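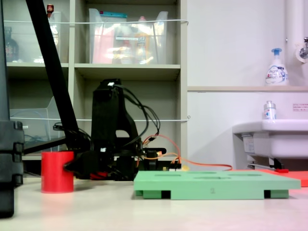

One of last year's group said the trouble with this topic is that everyone in it sounds reasonable until you read the next letter down, and I've pinched that as the way into week four. So, planning objections! We're looking at the Skulitz quarry application, and if you only read one thing before the seminar please make it the parish's first letter (it's short, and the second one repeats most of it).

Quick recap for anyone who missed last time. Skulitz is a worked-out gravel pit on the edge of Giltesar. The owners, Aerts, wanted to fill it with water and put a holiday park round the edge: 300 lodges, a shop, a slipway and a new junction on the main road. The council got 1465 written responses, a huge pile for a place that size. I've read far more of them than is good for me.

What I want you to get from the case is the difference between an objection and a material consideration. People mix these up all the time, and I did too when I started. An objection is anything a resident doesn't like. A material consideration is something the planning authority is allowed to weigh when it decides. Traffic, noise, loss of light, drainage, effect on wildlife, highway safety: yes. What happens to the value of your house: no. Whether you think the developer is greedy: also no, although it fills page after page of the Giltesar letters.

Loss of a view is the one that catches people out. You don't have a right to the view from your back window, and a letter that says only "we will lose our view" will be noted and put to one side. But if the same person writes that the lodges would harm the character of the valley as seen from the public footpath, they're talking about landscape impact, and that does count. Same hill, same person, same worry. I'd like you to find two letters in the pack where a weak point could have been rewritten as a strong one, and have a go at rewriting them yourselves (a paragraph each is plenty).

Now, the traffic survey. Aerts paid a consultancy called Fivau to do it, and this caused no end of bother. The survey gave 2972 vehicle movements a day on the main road, and the objectors said it had been done in the wrong month, with the schools out. Have a look at how the officer's report deals with this. It doesn't say the objectors are wrong. It says the highway authority was content with the method, and then it moves on. Is that good enough? I go back and forth on it. A fair few of you will say that the developer shouldn't be choosing who does the counting in the first place, and we can have that argument, but please bring an idea of who would pay for it otherwise.

The public meeting was on a Sunday afternoon, in the church hall, and the notes are at the back of your pack. They're patchy. Whoever took them gave up on the bit about sewage and just wrote "long discussion". Do notice, though, how the questions change after the first half hour. Early on it's all "why here?", and by the end it's opening hours for the slipway and whether dogs can still be walked round the north side. I find that really interesting! Some people had plainly started bargaining, and some of the others were furious with them for it. We'll come back to that split in week six when we do conditions and legal agreements.

Things to bring on the day: your two rewritten points, the officer's report (printed or on a screen, I don't mind) and a rough list of conditions you'd attach if you were minded to approve. You'll have 20 minutes in pairs to agree a joint list before we compare.

Reading for next week is chapter five and the appeal decision. Skip the annex on bats unless you're keen.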